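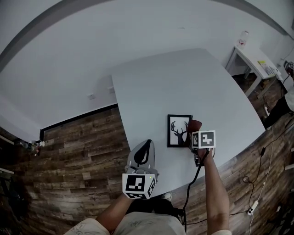

# Why Our Right Gripper Kept Losing Its Grip

Student project report, Feb 16, 2018
Wilmer Grajales, with the rest of team Jutel

## What we were trying to do

Our team spent the term recording hand motions with a pair of handheld grippers, so that a two-armed robot could later copy them. One person holds a gripper in each hand and does an ordinary tabletop job: stand something up, push it over a bit, turn it to face the other way. Each gripper carries a cube with square black-and-white markers, and our software works out where the gripper is from those markers. We called the software Uldale. The robot on the other end is Urendale, and it lives in the lab downstairs.

I loved this project. I also spent a lot of it chasing one fault, and the report is mostly about that fault, since the recordings themselves are covered in the team's main write-up.

## The fault

The right gripper would report that its jaw had opened while the person was still squeezing it shut. It lasted a fraction of a second and then the reading went back to normal. The person holding the gripper felt nothing at all. On the screen, the jaw line dropped to zero and popped back up.

On its own that sounds harmless. When we played one of these recordings on Urendale, though, the robot did exactly what the numbers told it. It opened its right hand in the middle of a lift and dropped a picture frame onto the table. The frame survived (it has a deer on it and we have all become very attached to it). The second time, the robot was higher up and moving sideways, and the frame went off the edge and landed close to my foot.

We stopped all playback after that and filled in an incident form with our instructor, Ms. Crăciun. Her rule from then on was no playback of any file until we could say why it happened. It was the right rule, and it made the rest of the project much more interesting for me.

## First guesses, all wrong

**The markers.** I was sure it was tracking. If a hand or a sleeve covers the cube, Uldale has to guess where the gripper is, and I thought the bad guess was leaking into the jaw value. I covered the right cube on purpose with a piece of card, over and over. The position went crazy, as expected. The jaw reading stayed perfectly calm. The two values come in by separate paths and I should have looked at the code before spending an afternoon with a piece of card.

**The jaw sensor.** Next we swapped the sensor for the spare. The dropouts kept coming. We put the old one back.

**The person.** We wondered if someone was easing off the squeeze without noticing. So we clamped the jaw shut with a rubber band and left the gripper lying on the table. No dropouts! We were thrilled for one evening and decided it was a people problem. Then a teammate picked up the gripper with the rubber band still on it, walked it to the other end of the table, and the dropouts came right back.

That was the clue. Nobody's fingers were on the jaw. The only thing that had changed was that the gripper was moving, and its cable with it.

## Finding it

The right gripper's cable comes out at the base, goes over the front edge of the table and down to the floor. When you reach forward, the cable drags on that edge. When you pull back, it sags and bends sharply right where it leaves the handle.

I wrote a small logger that saved the raw jaw value and nothing else. It kept 3000 samples for each run. Then I did the same two motions each time with the rubber band on:

| Run | Motion | Samples | Zero readings |
|---|---|---|---|
| A | Gripper still on the table | 3000 | 0 |
| B | Reaching forward and back, cable over the edge | 3000 | 622 |
| C | Same motion, a teammate holding the cable up | 3000 | 24 |

I ran down the hall to show people Run B. I had never made a graph that looked so clearly like an answer. The zeros came in clumps, and each clump lined up with the pull back.

We opened the handle. One of the sensor wires had broken inside its insulation, just past the point where the cable enters. The outside looked fine. The broken ends touched most of the time and came apart when the cable bent hard. The left gripper's wire was in good shape.

## Why the robot made it worse

A broken wire is a small thing. What turned it into a falling object was a choice in our own software, and I wrote that part. Uldale treated a missing jaw signal as the number zero, and zero also meant "fully open." So there was no way for anything later in the chain to tell a dead wire from an open hand. Playback had no check on how fast the jaw could change either. A real hand can't go from shut to fully open in one sample — a wire can.

## What we changed

1. New cable on the right gripper, with a strain relief sleeve at the handle and a tie point so the pull is on the body and not on the solder joint.
2. A missing signal is now saved as missing. Zero means open and nothing else.
3. The recorder beeps if the jaw value goes missing for even one sample, so the person can stop and do the motion again.
4. Playback holds the last good jaw value and slows the arm to a stop if the gap is too long.
5. Feet and hands stay outside a taped line during playback. This should have been there in the first week.
6. All recordings made before the repair were moved to a separate folder and marked "do not play."

We repeated Run B with the new cable and got no zero readings. We also pulled the plug in the middle of a playback test, with a foam block in the robot's hand, and Urendale stopped and held on. There was some yelling, the happy kind.

## Still open

The cable still drags over the table edge. The new one will wear out in the same place unless we route it differently. I tried a hook above the table, which kept the cable clear but tugged at my wrist on long reaches. A teammate wants to run it up the forearm under a soft strap, and I think that is worth a try.

The extension cords and power strips on the floor need sorting out too. I have stepped on the cables more than once during a recording, and I can't rule out that this is how the wire got damaged to begin with.

We haven't gone back through the old recordings to see which ones can be saved. The left-hand data should be fine. For the right hand, a script could flag every sudden zero, but it can't tell us which zeros were real, and the person who did the motion may not remember either.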